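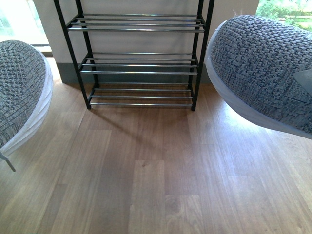 Speaker notes by Tharun Ramasamy, Fumlow
Session: Teaching by hand, teaching by remote. November, 2:15 slot

Slide 1. Say who I am and that Italo Cirillo ran the remote sessions. Start with the rack: three tiers, metal rods, a chair on each side. The task is to put a pair of shoes on the bottom tier, toes out. Ask who has done this today.

Slide 2. Two ways to show the task. By hand: the person stands next to the arm, holds it at the wrist and moves it through the motion. By remote: the operator sits in the next room with the headset and two hand controllers. Same shoes, same rack, same floor.

Slide 3. Numbers. We recorded 500 demonstrations, 220 by hand and the rest by remote. A good remote run took 35 seconds. Go slowly here, people write these down.

Slide 4. What went wrong. Rods are hard. A heel drops between two of them and the operator can't feel it through the controllers. People guiding by hand felt it right away and corrected. We threw out 53 runs, most of them remote, most of them on the bottom tier.

Slide 5. Light. Shiny rods, windows, sun on the floorboards. Chak-lun Lu suggested recording in the morning and again late in the afternoon. We did, and kept both sets.

Slide 6. Play the Cuesta clip, no sound. If it stalls, skip it and go to questions.

Likely questions: Why not close the blinds? (Homes have sun.) Did we mix both kinds of data? (Yes, results are on the backup slide.) Anything about controller delay goes to Italo, front row.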